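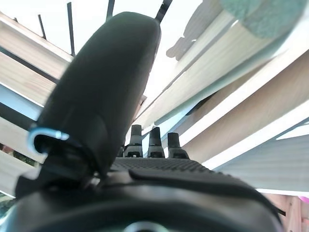 Fitting the Leka gripper kit and getting it working around slatted wood

Posted by Petronella Naidoo, May 11, 2020

I've had the Leka kit on my arm since March and enough people have asked how I set it up that I'm finally writing it down. It's a bolt-on gripper with black fingers, a textured grip pad and a little wrist camera, sold by Miltier, and mine cost 600 with the spare pads thrown in. I paid for it myself, and I'll grumble where it deserves grumbling.

What I wanted was something that could pick up cloths, pegs and small plant pots outdoors, in and out of slatted wooden furniture. Slats are horrible for grippers! They look the same all the way along, they have gaps just wide enough for a fingertip to get into, and the light comes through them in stripes. If you only work on a nice flat bench you can skip the slats section and you'll be done by lunch.

What you need

The kit, obviously. A hex key set (the one in the box is soft and I rounded it off on the first evening), a soft brush, a few reusable cable ties and a bit of masking tape. You also need an arm that takes the standard plate. Chantelle Mokgethi has the same kit on an older arm and had to buy the adaptor, so check before you order, as the Miltier shop in Plikow takes ages to post small parts.

Fitting the gripper

Power the arm down and pull the plug. Put the wrist somewhere you can reach all round it, pointing down if you can manage it, so the screws don't drop into the joint.

Offer the plate up and get all 4 screws started by hand before you tighten any of them. I did the first one up tight, found the last hole was a hair out and had to start again. Go round in a cross pattern, a bit at a time, until nothing moves when you wiggle the housing.

The fingers go on next. They're smooth and slightly fatter low down, and they slide on from the side until you feel a click. Give each one a proper tug. Mine felt clicked in when it wasn't, and it shot across the patio the first time I closed the grip (the neighbour's cat has not been back).

The cable

My biggest moan about the kit is the cable. It's pale blue, which I like, as you can spot it against all that black, but it comes out at the side near the base of the finger and wants to stand out in a loop. The booklet shows it lying neatly against the housing. Good luck with that.

Leave some slack so the wrist can turn, then run the wrist slowly by hand through its whole travel and watch the loop the entire time. You're looking for two things: does it go tight anywhere, and could it hook on whatever you're working next to? Around slats the second one matters most. A loop of cable and the end of a board are made for each other. If you've got too much sticking out, feed a little back towards the arm and hold it with a cable tie, loosely. Don't pull the fitting end hard to tidy it up, that's the bit Chantelle broke.

Setting up the camera view

Open the Leka app, choose the wrist view and have a look at what you get. You'll see a lot of gripper, with the housing along the bottom and a finger standing up big and soft in front of everything else. I spent an hour trying to "fix" this before Miltier support told me that it's how the view is meant to be. The finger is your reference for where the grip will close, so you want it in there.

Then go to exposure and switch off auto. Outdoors, with the wrist tilted upwards, bright sky shows between the boards and goes almost white, and on auto the wood then turns to mud. Pick a patch of wood in the middle brightness, tap it and press lock. I redo this whenever the sun moves properly, so every couple of hours on a nice day.

Working near slats

Start with the speed at 2 on the slider. I know it's boring. The slider goes up to 8 and I've never gone past the middle outside.

Come in along the length of the boards where you can. If you come in across them, a fingertip can dip into a gap and then you're levering against the furniture. Stick a bit of masking tape on the slat nearest your target, so you've got something to aim at on screen (every board looks like its neighbour once the camera is close up).

For your first pick use something soft, like a folded cloth. Set the grip force low, close, lift a tiny bit and stop. If the cloth stays put, raise the force one notch and try again. The dimply pad holds fabric really well, better than the rubber one I had before, but it does collect fluff and sawdust, so brush it out after each session.

Hard things like pegs need a slower close. I got fed up with them pinging off until I turned on "soft finish" in the grip menu, which slows down the last bit of the movement. It's off by default and I can't think why.

If it goes wrong

Gripper closes unevenly: one finger isn't clicked home. Take it off and refit it.

Picture drops out when the wrist turns: the cable is too tight. Give it more slack.

Grip stalls before it touches anything: check for grit under the pad lip. I had this twice after a windy weekend.

App says "no tool found": turn the arm off and on, then open the app after it has finished starting up. Doing it the other way round never works for me.

Would I buy it again? Yes, though I'd want a better hex key and a clip for that cable. Miltier are showing the newer version at the Ellville open day, so I'm going along to pester them about the clip, and I'll update the cable section if they've sorted it.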